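Opinion > Robotics > Learning from demonstration

Latest Essays Methods Letters About us

In praise of the dull cube

by Teodora Vidmar

Every lab that trains a robot arm to copy people has a cube. Ours is orange. I have spent more of my working life looking at it than at most of my relatives, and I would like to say a few kind words about it before somebody replaces it with a croissant.

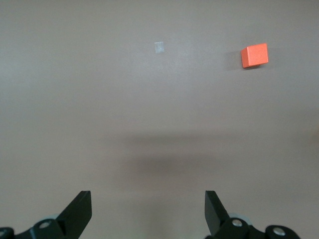 The fashion is for croissants. Also for shirts, shoelaces and washing-up. A policy that folds a shirt gets a film with piano music. A policy that picks up a cube gets a polite question about when we plan to do something hard.

My answer is that we haven't finished with the cube. Last December we trained a policy on 400 demonstrations, all by the same patient operator, and it picked up the cube in 70 trials out of 70. We were very pleased. Then we moved the table lamp. The arm began to reach, with great confidence, for the dark patch it was casting on the table itself.

It took us weeks to understand this, and we only managed it because there was so little else to blame. Had we been folding shirts we would have blamed the shirt. Cloth is a marvellous alibi. With a cube on a bare beige table you run out of suspects fairly quickly and have to start looking at your own data, where, sure enough, the lamp had stood in one place for every single demonstration.

The repair was boring as well. We threw out most of the set, kept 300 demonstrations across the old and a new round, and recorded them under 13 lamp positions. The new policy, which we call Pistine for reasons that made sense at lunch, does slightly worse under the original lamp and far better everywhere else. Our colleagues on the Rarau project think the first number is the one that matters. They have a demo coming up.

I don't object to ambition. I do object to papers where the task is so elaborate that a failure can't be traced to anything, and the authors write "robustness remains future work" and go home. Baumgartner's group at least publishes its failed trials, and I read those before I read the abstract.

So the cube stays. Next month we change the tablecloth, and I expect to be humiliated.

We use cookies to remember your reading preferences. Accept all / Manage settings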